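Unit 3: Moisture, movement and ventilation in existing houses

Course handout, Tímea Kovács

Read this before the site visit in May. It covers the same ground as the second half of the lecture, with the worked figures left in.

1. Where the water comes from

Moisture gets into a house by four main routes: rain through the outer skin, ground water through floors and the base of walls, leaks from pipes and gutters, and vapour made indoors by people. Surveys often mix up the last of these with the second. Ground moisture tends to leave a tide mark and salts in the plaster. Condensation shows up as mould on cold surfaces, often in corners, behind wardrobes and round window reveals.

Cooking, washing and drying clothes all add vapour. A bathroom or kitchen with no extract will pass it on to the coldest room in the house, usually a north-facing bedroom.

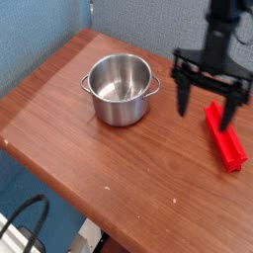

2. Extract and background ventilation

Extract fans deal with vapour at the point where it is made. Background ventilation (trickle vents, air bricks) deals with what is left. Both are needed, and the air must have a path between rooms, so check the gap under internal doors once new flooring is down. Carpet fitters often close it.

Ducts should be short, rigid where possible, and insulated in cold lofts. A 100 mm duct squashed to half its width behind a joist will not give the rated flow, whatever the fan label says.

3. Case study: Sornora Terrace

The Zultberg scheme refurbished 294 houses with solid brick walls. Internal insulation was fitted first and the fans came later, in a separate contract let to Tiretti. During the months between, over 100 households reported mould. Most of it was at the ends of floor joists and at the party wall, where the insulation stopped short.

Points to note for the seminar:
Insulation returns were left off the party walls to save floor space.
Window replacement had removed the old draughts before any vents went in.
Repairs to gutters were priced but not carried out until the end — check the programme in the appendix.

The full job file is reference 3493 in the department library. Ask Yusuf at the desk, as it is kept with the drawings.

4. Before the visit

Bring a torch, a notebook and flat shoes with a decent sole. Moisture meters will be handed out at the door. Readings in plaster are comparative only, so write down where each one was taken and at what height.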